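Home | Issues | Authors | Submit
Category: Household Studies / Short Papers
Print this article | E-mail this article

3.2 Counter items and where people put them

The second set of trials dealt with bathroom counter goods, meaning bottles, tubs, and the trays they live in. Same 22 households as in Section 2. Each was asked to sort a small group of items on a plain table, away from their own sink, with no shelf or mirror to lean on. We wanted to know what people treat as belonging in a tray and what gets left standing out.

Pump bottles were the sticking point. Tubs and flat things went in quickly, few second thoughts. Bottles with a pump got picked up, put down, turned around. Several people said a pump has to be reachable with one wet hand, so it stays out. Others wanted it in the tray so it woudn't leave a ring. Zuweira Nutsugah coded both as "deliberate placement," Beat Strebel kept them apart; we follow Strebel in Table 4.

The setup was kept sparse on purpose. One shallow clear tray, one bottle, at most one small item as a distractor (Fig. 3). Tray near the middle, bottle to the right of it and closer to the sorter. Left-right order was swapped in the February round, with no change worth reporting.
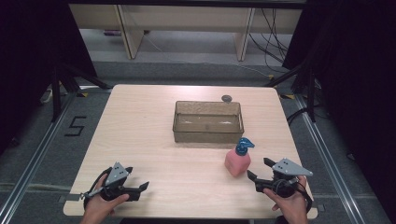

Figure 3. Single-bottle layout. Brownish see-through tray, pink bottle with blue pump, small round gray disc behind the tray.

3.3 Coding

All 294 placements were coded by two people. Three codes: in tray, touching tray, apart. "Touching" was added late, after Edem Bawa pointed out that a bottle pushed up against the rim is neither stored nor left out. Older sheets were recoded. Disagreements went to Veronika Aigner, whose call was final.

Nozzle direction noted too, but only for pump bottles. Toward the sorter, away, left, right. Not used in the main analysis, see the appendix. Households from the Vovmont group were coded first and the Caltar group after, so some drift between teh two is possible. We did not correct for it.

Previous section | Next section | References | Back to top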